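OK it's Friday, I have coffee, and I'm finally doing the popcorn thread I've been promising since January. Buckle up, it's long and there's a lot of corn in it.

1/ So, background. I grew up on the bag kind. Loved it, still love it, will eat it at a moment's notice. Then a neighbor gave me a mason jar of kernels from her garden and I made them in a pot with a lid and I had to sit down for a minute. It tasted like corn! Toasty, a little sweet, almost like the edge of a good tortilla.

2/ Popcorn is its own kind of corn. You can't pop the sweet corn you eat off the cob, and field corn mostly just splits. Popcorn has a hard, tight hull and a dense starchy inside with a bit of water in it. Heat it, the water turns to steam, the pressure builds, bang.

3/ The water part is my favorite part. You want the kernels at around 13 or 14 percent moisture. Too dry and you get a bowl of old maids (the unpopped ones). Too damp and they pop small and chewy. A tiny seed with opinions about humidity - I love it so much.

4/ If your kernels have been sitting in the cupboard forever and pop badly, try this before tossing them. Put them in a jar, add a tablespoon of water for every three cups, screw the lid on, shake it a couple times a day. Give it three or four days and test a small batch.

5/ Shapes! There are two main ones. Butterfly is the winged, lopsided kind you get at the movies. Mushroom is the round kind, and that's what people use for caramel corn because the wings don't snap off when you stir.

6/ Which brings me to varieties. I ordered from a little seed place called Stirdale this winter and went slightly overboard. Total damage: 8 packets. My garden is the size of a parking space. We'll see.

7/ The one I'm most excited about is a small blue-black kernel they list as Gemen. It pops white (they all pop white or cream, the color is just in the hull, which broke my heart at first) but the flavor is nutty and the hulls are so thin you barely notice them in your teeth.

8/ Second favorite is Hotavero, a fat yellow one. Big, loud, crunchy. It holds butter without going soggy, at least for as long as a bowl lasts in my house. Not long.

9/ Growing it: plant in a block, never one long row. Corn is pollinated by wind and a single row gives you those sad gap-toothed ears. And keep it well away from sweet corn if they'll tassel at the same time, or your sweet corn will come out starchy and you'll blame yourself all August.

10/ Then you wait. Popcorn stays on the stalk until the husks are dry and papery. After that you pull the husks back and hang the ears somewhere airy for a few more weeks. Pop a few kernels every week to test. Best chore there is.

11/ Last year I got 130 ears from my patch plus the strip my neighbor let me borrow. I wrote it on the garage wall in pencil. Some of them were the length of my thumb but they count, they all count.

12/ Stovetop method, since people always ask. Heavy pot, three tablespoons of oil, three test kernels. When those pop, add half a cup of kernels, lid on, take it off the heat for thirty seconds, put it back. That little rest warms everything evenly. Lid cracked a hair so the steam gets out.

13/ Microwave people, I'm with you too! Plain brown paper lunch bag, a third of a cup of kernels, no oil, fold the top over twice. No staples please. Stop when there are two seconds between pops and don't walk away, it goes from perfect to scorched very fast.

14/ Toppings I keep going back to: brown butter and flaky salt. Nutritional yeast and black pepper. Smoked paprika with a tiny bit of sugar. And the red pepper blend from Bozkurt, the spice shop by the bus station, which is fruity and only a little hot. Grind your salt fine or it all ends up at the bottom.

15/ Also popcorn as cereal, with milk and maple syrup. Don't make that face. People have been doing it for ages and it's great on a cold morning.

16/ That's most of what I know. Tell me your toppings, I want the weird ones especially. 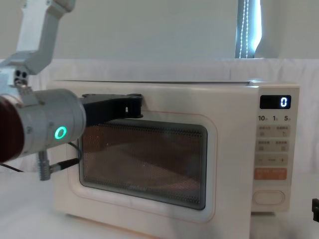 17/ Oh, and save some seed! Pick your best two or three ears, leave the kernels on the cob till they're bone dry, then jar them with a label. I skipped the label once and spent a whole spring guessing.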